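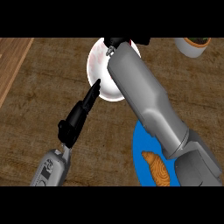

読了時間：8分

件名：Re: [retro-ml] Gwilliam復刻機、予約すべきか

みなさん

Banです。前回の投稿への返信がだいぶ溜まっているので、まとめて書きます。先に結論を言うと、私はまだ予約していませんし、8月の発売までに気が変わる見込みもあまりありません。

元の投稿を引用しておきます。

> Gwilliamの復刻版、ついに公式ページが出ましたね！
> 収録は77本、コントローラーは2個同梱、HDMI出力、中断セーブあり。
> 当時Divaを持っていた身としては即予約です。
> Divauが開発に入っているので、エミュレーションの質も心配ないでしょう。
> 「オリジナルの手触りを100％再現」と書いてあるのも頼もしい。
> 売り切れてから転売屋に払うくらいなら、今のうちに押さえておくのが
> 賢いと思うのですが、みなさんどうされますか？

気持ちはわかるんです。Divaは私も中学のときに持っていました。従兄のお下がりで、電源スイッチがばかになっていて、輪ゴムで固定しながら遊んでいたやつです。あの起動音を聞くと今でもちょっと背筋が伸びます。ただ、懐かしさと買い物は分けて考えたい。引用の順番どおりに引っかかるところを書きます。

まず77本という数字。公式ページの一覧をちゃんと開いて見た人はどのくらいいるでしょうか。私は印刷して赤ペンで印をつけました。同じゲームの地域違いが別々に数えられています。「改訂版」も別カウントです。麻雀と将棋は思考ルーチンの強さが違うだけのものがそれぞれ並んでいる。重複を抜いて、さらに自分が本当に起動しそうなものだけ残したら、5本でした。人によっては違う結果になるでしょうが、一度やってみることをおすすめします。私の場合、その5本のうち3本は実機のカートリッジが押し入れにあります。

それから肝心の「ガーンポート」（Gurnport）が入っていません。Divaといえばあれでしょう。権利が面倒なのは想像がつきます。でも公式ページの一番上の背景に、どう見てもあの港町のドット絵を思わせる夕焼けを敷いておいて、収録はなし。こういうのは感心しません。発売後に追加されるのではという意見がスレッドにありましたが、本体にネットワーク機能があるとはどこにも書いてありません。USB端子は給電用とだけ書いてあります。期待で予約するのは各自の自由ですが、私は書いてあるものにしかお金を払わない主義です。

次に「オリジナルの手触りを100％再現」。何の100％なのか。外形寸法なのか、ボタンの押し心地なのか、表示遅延なのか。Divaのパッドは十字キーの下のゴムがすぐへたって、斜めが入りっぱなしになるのが手触りの大部分でした。あれも再現するんでしょうか。冗談はともかく、遅延について数字をひとつも出していないメーカーが手触りを語るのは順番が逆だと思います。格闘とシューティングを収録の目玉に据えている以上、なおさらです。

Divauが入っているから安心、という点にも同意できません。前に彼らが手がけた携帯型のやつ、覚えている方もいるでしょう。音程が全体にほんの少し低かった。最初は自分の耳を疑って、実機の録音と並べて聴きました。やはり低い。問い合わせたら「仕様の範囲内です」という返事が来て、そのあと更新は一度もありませんでした。今回は直っているかもしれません。直っているなら宣伝するはずですが、その記述も見当たらない。FM音源まわりの話が紹介文に一行もないのは、Divaの復刻機としてはかなり妙です。

値段のことも書いておきます。予約特典のピンバッジと復刻チラシを「実質無料」と数えている方がいましたが、特典なしの版が存在しないのだから、あれは単に定価に入っているだけです。しかも店によって特典付きの価格がばらばらで、送料を足すと差がなくなる店、逆転する店もある。「最安」と銘打った比較ページをいくつか見ましたが、送料抜きで並べているところばかりでした。リンク経由で買わせたいのだな、くらいに思って眺めるのがちょうどいいです。

転売の心配について。これは一番まともな予約の理由だと思います。限定と言われれば焦りますし、過去にそれで逃した機種が私にもあります。ただGwilliamは今回「初回限定」ではなく「初回生産分」としか書いていません。この二つは違います。初回生産分という言い方をした商品は、年が明けたころに量販店のワゴンで再会することが珍しくない。前の携帯型がまさにそうでした。私は定価で買って、半年後に半額の札を見て、その場で黙って帰りました。根に持っていると言われればその通りです。

では全面的に反対かというと、そうでもないです。次のどれかに当てはまる人は買っていいと思います。

・実機もカートリッジも手放してしまい、つなげるブラウン管もない人
・子どもや甥姪と二人で遊びたい人（コントローラーが2個入っているのは素直に良いです。昔は1個しか付いてきませんでした）
・飾るのが主目的の人。写真で見るかぎり、外装の成形はよくできています

当てはまらない人は、発売日に買った誰かの報告を待っても遅くないはずです。このリストには測定好きが何人もいるのですから、遅延と音程だけでも確かめてもらってから決めたい。もし買われる方がいたら、次の点を見ていただけると助かります。

1. 起動音を実機の録音と並べたときの音程
2. 横スクロール中に画面が引っかからないか。50Hz版のROMが混ざっていないかも
3. 中断セーブが1本につき何か所か。公式ページは「あり」としか書いていない
4. コントローラーのケーブルの長さ。この手の製品はたいてい短い
5. 説明書に収録作のスタッフ名が載っているかどうか

最後のは細かいと言われそうですが、私には大事です。当時の作り手の名前を削って、再発売した会社のロゴだけ大きくする復刻が多すぎる。

もうひとつ、スレッドの途中で「文句を言うと次の復刻が出なくなる」という意見がありました。これは昔からどの機種のときも出てくる話ですが、賛成しません。黙って買った結果が音程の低い携帯機だったわけで、何も言わなければ次もあの品質で出てきます。別に不買を呼びかけているのではないです。買った人が買ったうえで文句を言うのが本当は一番効くので、予約済みの方はむしろ遠慮なく問い合わせ窓口に書いてください。

あと、私のDivaの実機は電源スイッチを交換して今も動きます。交換部品の型番を聞かれていましたが、メモを実家に置いてきたので、次に帰ったときに調べて別の件名で流します。コンデンサの話もそちらでやりましょう。このスレッドに混ぜるとあとで検索できなくなるので。

Bok-nam Ban

追伸　引用は必要なところだけ残して削ってもらえると助かります。ダイジェスト版で読んでいると、同じ文章が何度も出てきてどこが新しい返信なのか見つけられません。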